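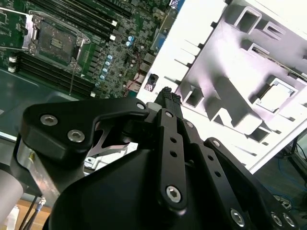

Figure 4. Gripper and green computer motherboard.

Herkley School of Education
Library Media Programs in Elementary Schools
Handout for Unit 4: Scheduling and Access

Two kinds of schedule are in common use. Under a fixed schedule, each class visits the library at a set time every week, usually with the library teacher covering the period. Under a flexible schedule, classroom teachers book time as their units require, and a class may come on four days in a row and then stay away for two weeks. Many schools run a mix – fixed periods for the lower grades and open booking for the upper ones.

Students should be able to state the main effect of each arrangement on borrowing, on joint planning with classroom teachers, and on the time left for managing the collection.

Case for discussion: Pendden Elementary

Pendden enrolls 200 students and has one library teacher. Every class has a fixed period of 40 minutes. The upper-grade teachers have asked for longer blocks for research projects, while the lower-grade teachers wish to keep the weekly visit. The principal will not add staff.

Draft a weekly timetable that answers both requests. Show where book checkout takes place, and mark at least two periods in which pupils may come without their class. State which duties would have to be reduced or moved.

Terms

Open access: use of the library by individual pupils during class hours.
Joint planning: preparation of a unit by the library teacher and a classroom teacher together.
Circulation: the lending and return of materials, including equipment.

Reading before Friday: Shboul, chapter 2, and the Ceredska district policy on library staffing (course packet). Timetables are to be submitted on paper at the start of class.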